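Forum > Textilpflege und Hauswirtschaft > Tischwäsche > Rücksendequote und Einlaufmaß bei Karoware

**Wäschestelle_Rornden**
Sehr geehrte Mitglieder,
unsere Einrichtung bewirtschaftet einen Bestand von 1265 Tischdecken, überwiegend Baumwolle, kariert. Im Zuge der Umstellung auf das Mietwäscheverfahren der Firma Fodor wurden im Juni 133 Decken als nicht mehr maßhaltig ausgesondert. Der Dienstleister führt dies auf die Vorbehandlung in unserem Hause zurück. Wir bitten um Mitteilung, welche Toleranzen andere Häuser vertraglich vereinbart haben.

**hauswirtschaft_zimthorpe**
In Zimthorpe gilt ein zulässiger Einlauf von drei Prozent in Kettrichtung, gemessen nach der fünften Wäsche. Darüber hinausgehende Abweichungen gehen zu Lasten des Lieferanten. Eine Vorbehandlung durch den Auftraggeber ist in unserem Vertrag ausdrücklich ausgeschlossen. Wurde das bei Ihnen geregelt?

**Wäschestelle_Rornden**
Der Vertrag enthält hierzu keine Bestimmung. Flecken werden vor der Abholung örtlich mit Gallseife behandelt, ohne Wärmeeinwirkung.

**Leinenkammer**
Dann ist die Argumentation des Dienstleisters fachlich nicht haltbar. Eine örtliche Fleckbehandlung ohne Wärme verändert das Maß einer Decke nicht in nennenswertem Umfang. Ich empfehle, die Trocknungstemperatur schriftlich abzufragen.

**mangel_und_presse**
Dem Vorredner möchte ich in dieser Deutlichkeit widersprechen. Bei garngefärbter Ware ohne Sanforisierung genügt bereits längeres Einweichen, um einen Teil des Restschrumpfs auszulösen. Ohne Kenntnis der Ausrüstung lässt sich die Verantwortung keiner Seite zuweisen.

**Leinenkammer**
Von Einweichen war nicht die Rede. Im Übrigen bleibe ich bei meiner Empfehlung.

**hauswirtschaft_zimthorpe**
Zur Versachlichung: Um welche Qualität handelt es sich? Wir haben mit der Serie Linell gute Erfahrungen gemacht, allerdings erst, nachdem das Bestellmaß um vier Zentimeter je Seite erhöht wurde.

**Wäschestelle_Rornden**
Es handelt sich um Gingham in Leinwandbindung, blau-weiß. Angaben zur Ausrüstung liegen uns nicht vor und werden beim Hersteller angefordert.

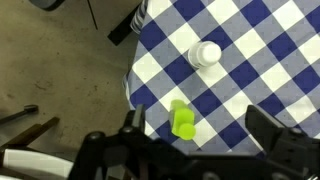
Karoware blau-weiß, aufgelegt.

**mangel_und_presse**
Vielen Dank. Bei Karos lässt sich der Verzug recht zuverlässig am Rapport prüfen: zehn Karos in Kette und zehn in Schuss ausmessen, mit einer ungewaschenen Decke vergleichen, Werte protokollieren. Als Stichprobe halte ich 32 Stück für ausreichend.

**Leinenkammer**
Diesem Vorgehen kann ich zustimmen. Die Stichprobe sollte allerdings aus den ausgesonderten Decken gezogen werden, und zwar in Anwesenheit beider Vertragsparteien.

**Wäschestelle_Rornden**
Wir werden die Messung in der vorgeschlagenen Form beantragen. Die Ersatzforderung in Höhe von 3669 Euro wird bis zum Vorliegen des Protokolls nicht anerkannt. Das Ergebnis wird an dieser Stelle nachgereicht.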